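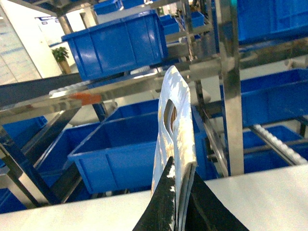
The Chores Are Still Winning

Every June the same question comes around, usually from a relative holding a basket of laundry: when do the robots take over this part? It's a fair question. We have been promised a machine for the dishes and the socks for longer than most of us have been doing them.

The short answer is that robots are getting decent at small pieces of chores and are still poor at whole ones. To see why, it helps to leave the house and look at a job that sounds easier: picking one item up and putting it in a bin.

At the Cernach parts and supply warehouse, that job is done all day long. Orders come in, goods come down, and somebody moves them from one container to another. A good human picker there handles 165 items an hour without seeming to rush. The robot arm on trial at the end station, built by a small firm called Vekmont, manages fewer than half that on a good shift. It doesn't take lunch, so the gap closes a little by evening.

Boxes are not the trouble. A box has flat sides, stays the same shape, and can be lifted by a suction cup or a pair of fingers without much thought. The trouble is bags. A plastic bag changes shape when you touch it. It folds, slides, sticks to the next bag, and reflects light in a way that confuses a camera. Fingers that close too high get a fistful of film and nothing else. Fingers that close too low may take two bags at once.

Vekmont kept a log of the first month. Out of 3081 attempts on bagged goods, most ended the way they should. The ones that didn't fell into a pattern the engineers say they see everywhere: the machine had hold of the bag but not of what was in it, and the weight swung and pulled loose. People correct for that without knowing it. They feel the bag start to slip and squeeze harder, or get a second hand under it. A two-fingered gripper has no second hand, and the sense of touch in most of them is crude.

Slowing down helps. So does a camera close to the fingers, where it can see how the plastic is bunching. But slow is expensive in a warehouse, and the manager at the site was plain about it. She will keep the arm if it can work the overnight hours alone. If someone has to stand nearby to rescue it, she would sooner pay that person to pick.

Now take the same problem home. A warehouse is a place where someone has already done the tidying. The bins are one or two sizes, the lights stay on, the floor is level, and the dog is elsewhere. A kitchen has none of that. Putting away the groceries means bags inside bags, wet lettuce, eggs, a jar with a loose lid, and a cupboard door that only opens if you lift it a bit.

Kimaro, which has been working on a home machine on wheels, lets visitors watch it unload a dishwasher. I went on a Sunday. It cleared the top rack in 20 minutes and put the mugs where mugs go. It did not attempt the silverware. One bowl went back into the machine, dirty side or clean side I couldn't tell, and an engineer took it out again when the run was over. I have teenagers with a worse record, but I also don't have to charge them.

Folding is further along than you might think. Ellau, a laundry service that handles hotel linen, has a folding station that does towels and pillowcases all day. Fitted sheets still go to a table with two people at it. The company tried a robot on them for six weeks and then moved it back to towels. A towel is a rectangle, and a fitted sheet is a rectangle only in theory.

What has changed lately is how the machines learn. Older arms were programmed one motion at a time, and a bag in an odd position was simply a failure. Newer ones are trained on many recordings of the task being done, often with a person steering the arm. They cope better with a surprise. They also make stranger mistakes, and it is harder to find out why.

So which chores go first? The people I spoke with mostly agreed on the order. Moving things between bins is close, and in some buildings it is already paid work for a machine. Towels are done. Loading a dishwasher with ordinary plates may come next, at a price few households would pay. Making a bed, cleaning a bathroom and packing a school lunch are a long way off -- nearly everyone laughed at the lunch.

The Cernach trial runs through the end of the summer. The manager has asked for one change before she decides, a softer pad on the fingers, and Vekmont is fitting a set now.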